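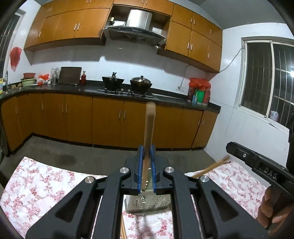
Week 2 of our household course is given over to the humble utensil holder, and I make no excuses for spending a whole Tuesday evening on it, as it is the one thing in the kitchen we all reach into and hardly ever empty. Before you sort anything, clear the table and put down a cloth you don't mind washing. A flowered one like the white tablecloth with pink and red blooms does very nicely, and it gives the chopsticks and the long wooden handles something soft to land on. Lay the holder down among them while you work, so you can get a good look at all those rows of little holes. They let the air in and the drips out, and they clog sooner than you would think!

Now, on to the wood itself. Wash each piece by hand in warm soapy water, rinse it, and stand it up to dry — overnight if you can spare it. Please don't leave wooden things soaking in the sink (I did this for years, and I have the split spoons to show for it). Run a thumb along the length of each one, and if you feel fuzz, rub it down with 120 grit paper, always following the grain. Wipe off the dust with a damp cloth, let the wood dry again, and finish with a thin coat of food-safe mineral oil.

Chopsticks want a little extra patience. Match them up by length first and by color second, then roll each one across a bare patch of counter. A warped one will wobble as it goes. Odd ones needn't be thrown out; mine have a second life in the garden holding up seedlings.

When you put everything back, tall pieces go toward the rear and the ones you use daily go in front, handles down, provided the heads are clean and dry. Keep the holder within arm's reach of the stove but well away from the burners.

For next time: bring one wooden utensil from home that needs some care, and an old cotton rag. I'll have the oil and the sandpaper. If you have to miss the class, leave a note for me at the Cirnthorpe desk and I'll put a handout aside for you.

Catrin Pritchard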